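4. Who holds the work? Pooled mining on a small proof-of-work network

4.1 Why we looked at pools at all

When we first began talking to people who run mining equipment at home, we had rather expected them to tell us about electricity bills and noise, and they did, at some length. What surprised us was how quickly the talk came round to pools. Almost everyone we spoke to had joined one, several had moved between two or three, and a good many were uneasy about it in a way they found hard to put into words. They had taken up mining, they said, out of a liking for the idea that no single party should be in charge, and yet there they were, sending their work to somebody else's server and trusting it to pay them fairly.

This section follows up that unease. We take Eltska, a small proof-of-work network with an active community of home miners, and ask how much of its computing power passes through pools, how easily miners can leave a pool they no longer trust, and whether they do leave when they are given cause. We should say at the outset that we are fond of the Eltska community, and that two of its discussion channels were kind enough to let us read along for the whole of the study. We have tried not to let this colour our reading of the results, though the reader is of course free to judge.

4.2 The difference between a pool and its members

It is worth going slowly here, as the public argument about pools often runs two things together. A pool operator doesn't normally own the machines that work for it. The operator chooses which transactions go into a block, hands out pieces of work, collects the results and shares out the reward. The machines belong to the members, who can in principle point them somewhere else in a matter of minutes. So when a chart shows one pool with a very large slice of the total, the slice tells us who is arranging the work at that moment, and says much less about who owns the means of doing it.

Some writers take great comfort from this. If an operator were to misbehave, they argue, members would simply walk away, and the threat of their walking away keeps the operator honest. We have a good deal of sympathy with the argument, but it leans on members noticing the misbehaviour, caring about it, and having somewhere reasonable to go. Each of these can be checked, at least in part, and that is what we set out to do.

There is also the matter of who writes the block. Under the older way of working, members never see the list of transactions they are helping to confirm. Newer software lets members build the list themselves and use the pool only for sharing the reward. Of the pools open to Eltska miners, Skumar was the only one offering this while our study was running, and it was switched off unless a member asked for it.

4.3 What we collected

We recorded the pool tag of every block on the Eltska chain over a run of 1,000 consecutive blocks, beginning in April and starting again from the beginning once, when we found that our own node had fallen behind. Where a block had no tag, we put it down as unknown and made no attempt to guess. We then invited home miners to answer a short questionnaire through the two channels mentioned above and received 461 usable replies. The questionnaire closed on Oct 8, 2022.

The replies came from people who read discussion channels and are willing to fill in forms, and they are very likely more interested in these questions than the quiet majority. We come back to this in the next section. Owners of larger sites hardly appear at all, and we would be glad to hear from anyone who knows how to reach them.

4.4 What we found

The 1,000 blocks carried the tags of 7 pools. Favavwood was the largest by a comfortable margin, with Alemneh second, and the remaining five, Skumar among them, shared what was left. The order of the top two did not change at any point in the run. Blocks without a tag were few, and leaving them out makes no difference to the order.

Of those who replied, 158 had changed pool at least once. This struck us as a healthy number until we read the reasons they gave. Fees came first, followed by late payments and then by poor connections. Concern over a pool growing too big was mentioned now and again, usually as a second or third reason, and more than one miner told us frankly that they had meant to leave Favavwood on principle and had never got round to it. We do recognise the feeling! Moving is easy enough, but so is changing one's bank, and most of us put that off as well.

We also asked whether members had ever looked at which transactions their pool put into its blocks. Very few had. Several wrote that they wouldn't know where to look, and one asked us, quite politely, whether the question was a trick. Even among Skumar members who knew about the newer software, most had left the setting as they found it, some from worry about losing income if they got it wrong and others simply because everything was running nicely and they saw no reason to touch it.

Taken together, the replies suggest to us that the freedom to leave is real but is mostly used for matters of money. An operator who paid on time and kept fees low could probably behave rather badly in other respects for quite a while before members began to drift off. That is a weaker safeguard than the one usually described, and we think it ought to be described as such, particularly in guides written for newcomers, who tend to meet the comforting version first and may never come across the other.

Figure 4 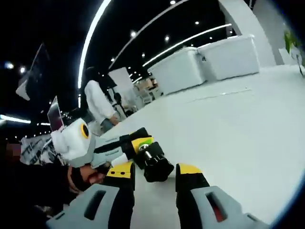 We would add one caution on reading the order of the pools. A tag is only a label that the operator chooses to write, and nothing in the rules of Eltska prevents one operator from running under two names, or two operators from quietly sharing a server. Our count therefore takes each operator at its word. If any of the smaller pools were in fact run by the same people as Favavwood or Alemneh, the work would be in fewer hands than we have reported, and we have no means of ruling this out from the chain alone.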